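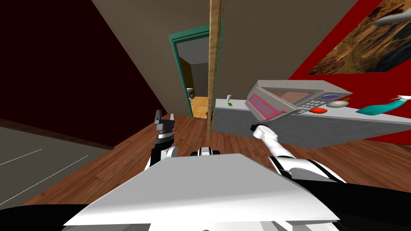
Wooden floor in a computer-rendered room, behind a raised white arm.

I had been meaning to get over to the Skumico flooring mill for years, and when Uyên Vũ wrote to say they were holding an open day on a Thursday in January, I put my good boots in the car and went. Zinham is a pleasant drive even in gray weather, 90 minutes from my door if you don't stop at the bakery in Iltbridge (I stopped at the bakery in Iltbridge).

We gathered in the old sawing shed, 30 of us, most holding paper cups of very strong coffee. Thịnh Bạch led our group. He started at the mill sweeping up and now buys all the oak, and he talks about logs the way some people talk about their grandchildren. He had us stand at the end of a stack and put our noses right up to the cut wood. White oak smells a little like vanilla and a little like a wet barn, and I mean that kindly!

From there we walked through to the kilns. I always thought drying wood was a matter of getting it hot and waiting, but they bring the heat up slowly over weeks, and a board that is hurried will split along its face. Thịnh passed around a bad one with a crack you could have slid a nickel into. The warm air rolling out when he opened the side door was very welcome - it was a raw morning and that shed has no heating to speak of.

The part I liked best was the sorting table. Guðlaug Ásgeirsdóttir turns each board over once, looks, and sends it left or right, and she let a few of us try. I was slow and mostly wrong. Knots I would have thrown out she kept, and a lovely pale board I wanted to take home went straight to the short pile for a faint gray streak I still can't say I saw.

Lunch was soup and rye bread in the finishing room, at long tables set up on a sample floor 300 square feet in size. It is laid in a herringbone pattern and oiled, and it has had years of work boots across it. I asked how they clean it and was told a broom, a barely damp mop, and no steam, ever. My sister-in-law will be hearing about that.

Afterward Toàn Lý showed us how to lay a first row against a crooked wall, with chalk line and spacers, and answered questions until the light went. I came away with a bag of offcuts for the stove and one decent piece of ash that I plan to make into a shelf for the back hall.

Parking is in the lower lot, and the path up gets muddy. The next open day is in the spring, and you should call the office for a place.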